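Progress report to the Enditz fund, household tasks strand
Sunday, April 17, 2022

Period covered: January to the present
Grant holder: Söderlund workshop
Project: Nisa

Summary

The grant asked us whether a machine can do ordinary kitchen chores well enough that a person would leave it to get on with them. At the end of this period our answer is no for the kitchen as a whole and a limited yes for a few short jobs. Moving food between a steamer and a plate is the one we have spent the most time on, and most of this report deals with it.

We ran 598 trials in the period. Of these, 244 were complete serving tasks, in which every bun has to end up where the instruction said it should. The rest were single moves, such as one pick or one place. We are on schedule and within budget, apart from the item noted under spending.

Serving task

Buns were chosen in the proposal because they are soft, they are light, and no two have quite the same shape. They also show damage. A cup can be gripped too hard and look the same afterward, but a bun keeps the dent, and anyone who has been served one knows it was handled badly. The task is set with a bamboo steamer, its woven lid, a square plate and a cloth with a printed grid.
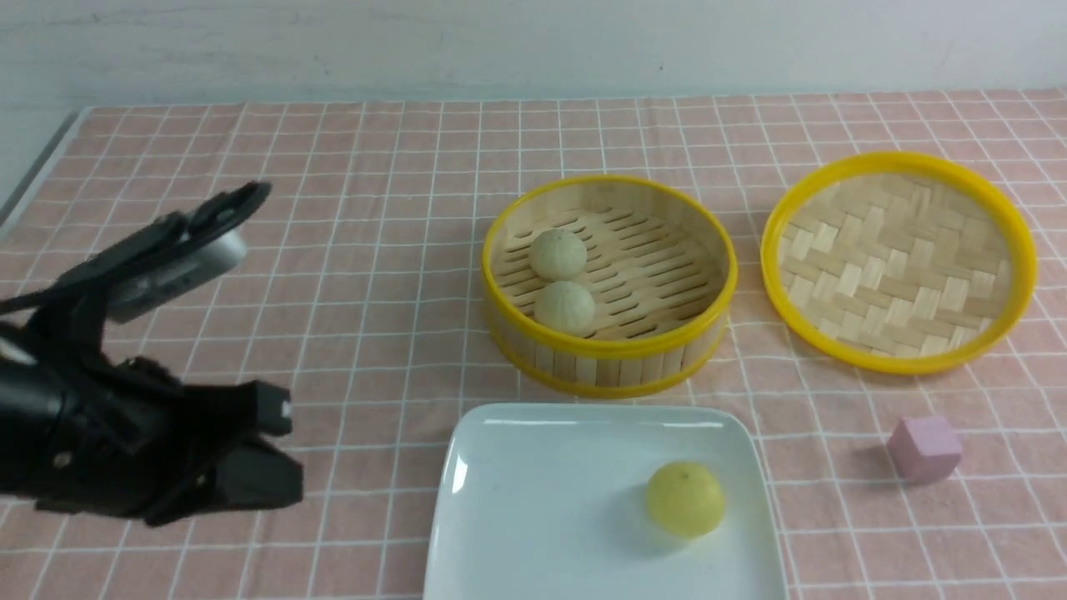

Single picks from the steamer are now dependable when the buns have space between them. The weak point is two buns close together. The fingers need room on both sides, and when they don't have it they push the neighbor along before they close on anything. A person solves this without thinking by nudging one bun aside first. We have started to train the nudge as a move of its own. It works on the plate more often than it does in the steamer, where the wall gets in the way.

Grip force was our main worry in January. It has improved a good deal. We lowered the closing speed and let the fingers stop earlier, and dented buns went from a daily complaint to an occasional one. The price is time. A full serving task is still far slower than a person doing the same job with one hand while talking to somebody.

Placing is easier than picking. The remaining errors are mostly buns set down too near the rim of the plate. These were scored as failures even when the bun stayed put, following the scoring sheet agreed with the fund.

Lid

The lid has gone less well than planned. Lifting it flat off the steamer works. Putting it back does not, at least not to a standard we would report as finished. It has to go down level, and a small tilt leaves one side riding on the rim. We have moved this milestone to the next period and ask the fund to accept the change.

Changes in lighting and layout

We said we would test the task with things moved around, and we have. Shifting the plate or swapping the places of the steamer and lid makes little difference. A glossy plate under strong light does make a difference, and the position error goes up near the bright spots. Turning down the overhead lamp fixes it, but a household can't be asked to do that, so we are treating it as an open fault.
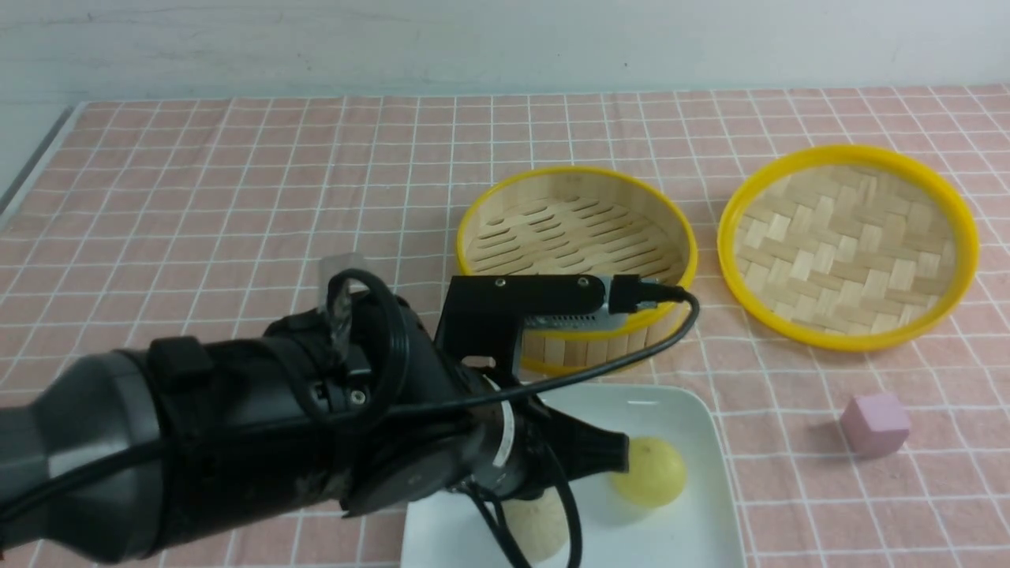 Bresier, the partner that read the draft of this report, wrote that the serving figures were encouraging but that no canteen would put up with the pace, and that a worker who has to stand by in case of a dropped bun has not been saved any work. They asked us to record how often a person had to step in, along with the success counts.

We agree with the second point and have added it to the log. The earlier trials can't be scored this way after the fact because the notes weren't detailed enough. All trials from now on will carry the number of times someone stepped in and what they did. On pace, we would rather get the lid and the crowded steamer right first and work on speed after that.

Spending

Staff and rent are as planned. Replacement fingertips came in over the line we had set for them, as the softer material wears faster. We bought 18 in the period. The extra was covered from the travel line, which was hardly used.

Next period

Finish the lid task.
Repeat the serving task with three buns in the steamer, touching.
Start wiping the table after serving. This was listed as optional in the proposal, but the shops we spoke to asked for it before anything else.
Run 2 full days with a person from outside the project giving the instructions in their own words.

Requests to the fund

Approval to move the lid milestone.
Approval to move the travel money to parts for the rest of the year.
A copy of the scoring sheet used by the other kitchen projects, if they are willing to share it, so that our numbers can be set beside theirs.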